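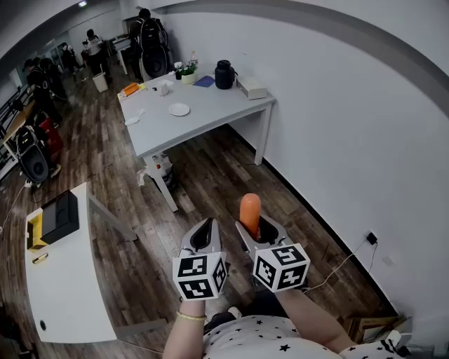

## Re: winter carrots, and what to do with 72 of them

Hi all,

So glad somebody finally brought up carrots in December! I read the message below over breakfast and had to go out and look at my own bed before I'd even finished my coffee.

> I left a whole row in the ground this fall and now I'm getting nervous. We've had two hard frosts already here in Ridby. Do I pull everything and try to find room in the fridge, or cover it and hope? Also, the ones I've dug so far are sweet but kind of stumpy, and a few have split. Last year's were long and pretty and tasted like nothing. What am I doing differently?

Leave them in! Really, if your soil drains at all, the ground is the best fridge you've got. I put down 9 inches of dry leaves, then an old bedsheet with a brick on each corner (wind off the Polard side will take a sheet clean into the next yard, ask me how I know), and I dig as I need them. Last winter I was still pulling good ones after New Year's. The cold is what makes them sweet, too. The plant turns some of its starch to sugar so it doesn't freeze as easily, and you get to eat the result.

The stumpy part sounds like your soil to me. Did you dig in compost just before sowing? Mine fork and go short whenever I do that, or when there are stones a few inches down. The splitting is usually water: a long dry stretch and then a soaking. I had lots of that this year after the storms.

I sowed mine in May, later than the packet says, and thinned to two fingers apart. I hate thinning, I always feel terrible about it, but the row I skipped gave me a tangle of orange shoelaces.

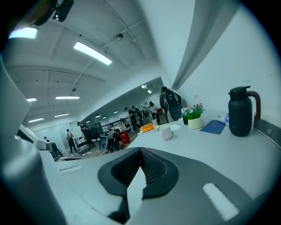

If you do need to lift some, twist the tops off right away and don't wash them. Layer them in a box of damp sand so they aren't touching. My box sits in the garage on the Warrier Street side, where it stays cold without freezing, and I check it every week or so for soft ones. One bad carrot will take its neighbors with it.

And for the split ones, soup! Roast them first at 400 with an onion and whatever garlic is sprouting on the counter, then blend with stock and a big squeeze of orange. My kids, who claim to hate cooked carrots, had seconds. The tops make a decent pesto if they're still green, though I'd go half and half with parsley, as they can be a bit bitter.

One more thing, for anyone ordering seed early: I have far more than I can use of the short, blunt kind I grew this year, maybe nearly 300 seeds in a jar. They're great in heavy clay. I can bring them to the Madeo seed swap in little envelopes if a few of you write back and say you'd like some.

Has anybody tried growing them in a barrel? I've got one with no bottom and I'm very tempted.

Happy digging!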